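Kitchen hand and all-rounder wanted - Riltness Community Pantry, part time

Hi there! I run the pantry and lunch kitchen at Riltness, and I'm looking for one more person to join me out the back. If you like food, don't mind lifting the odd sack of spuds and can have a yarn while you're peeling them, please keep reading.

A bit about the place first. We share the old Baneo hall with a playgroup and a very loud choir. The front half is the pantry, where people come in and pick up what they need for the week, and the back half is the kitchen, where we cook a hot lunch and make up meals for folks to take home. Last month we sent 432 meals out the door, a record for us, and my knees can confirm it.

What you'd be doing depends on the day. Mornings start at 8 with unloading whatever has arrived, checking dates and working out what on earth I'm going to cook with it (we once got nothing but leeks and custard powder). Then it's chopping, stirring, serving and a mountain of dishes. After lunch we sort the dry goods and make up the parcels, and you'd be finished by 2. I do the menus, the ordering and the arguing with the oven, though I'd love some new ideas on the menus - my lentil thing has its critics. 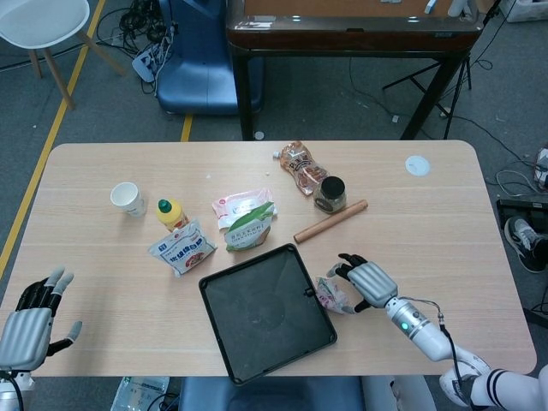 Groceries and kitchen bits around the black tray.

The sorting is fiddlier than people expect. Small packets go missing under big ones, tins have to be checked for dents, and we try to make every parcel into something that adds up to a few proper dinners. You'll get the hang of it in a week or so. I've got a cheat sheet taped inside the cupboard door, and you're welcome to scribble on it.

Now, what I'm after. You don't need a trade certificate, and you don't need to have worked in a kitchen before, although it's great if you have. I do need you to be able to stand for a good part of the shift, lift a medium box safely and keep things clean without being chased. A food handling certificate is a must before you start on the cooking side, but if you haven't got one yet we'll pay for the course. You'll also need a current police check (we cover that too).

More than anything I want someone who is kind to people at the counter. Some of them are having a rotten time of it, and some just want to tell you about their tomatoes. Both deserve your full attention.

The job is three mornings a week, paid at the award rate plus super. It's a 7 month contract to begin with, and I'm already pestering for it to be made permanent. School holidays can be worked out between us. Lunch is included, obviously, and there's free parking behind the Llorente Street shops, a short walk from the hall.

To apply, send me a few lines about yourself and the best cheap dinner you know how to make. A resume is fine if you've got one handy, but I read the dinners first! Drop it in at the pantry counter or post it through the hall's mail slot, marked "Kitchen job". Applications close at the end of November, and I'll ring everyone who applies, whichever way it goes.

If you'd like a look around before you decide, come by after lunch and ask for whoever is wearing the stripy apron. I'll put the kettle on.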